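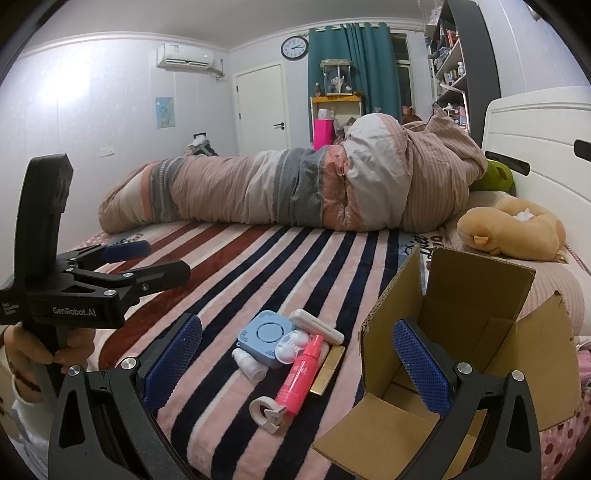 Small items and an open box on a bed, one of the home packing tasks in the Villca set.

Villca home recording: frequently asked questions

What is Villca?
Villca is a collection of household tasks recorded with hand-held grippers. The recordings are used to train a model that picks things up and puts them away. The project is run from Okulthorpe, with a second group in Usedley.

How many recordings are there?
The July release has 249 packing episodes out of 288 submitted. The rest were returned to the people who made them.

What counts as one episode?
One episode is one task from start to finish. For packing, it starts with the items out on the bed or table and ends when the last one is in the box and both grippers are clear of it.

Which items should I use?
Whatever you have at home. Bottles, small boxes, lids, cases and tape dispensers are all good. Mix hard and soft things. Leave out glass, medicine and anything with your name or address on it.

Do I need to tidy the room first?
No. The model has to work in rooms people live in. Bedding, toys and shelves can stay where they are. Please do not rearrange the background between episodes.

Can I touch the items with my fingers?
Only before you start or after you stop. If an item falls on the floor during an episode, finish the others and mark the episode "dropped" on the upload form.

Does it matter where things land in the box?
No, as long as they are inside. Items may overlap.

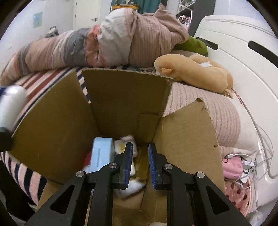

Miroslava Kubíček wrote in to ask whether slow episodes are thrown out, as hers from Cakent ran much longer than the sample. They are kept. Work at a steady pace and try again if a grip slips. A second try is useful to the model and should not be edited out.

How many episodes can I send at once?
Up to 7 per upload. Change the layout of the items after every 2.

Can I withdraw a recording?
Yes, at any time before the next release. Use the withdrawal link in your upload receipt.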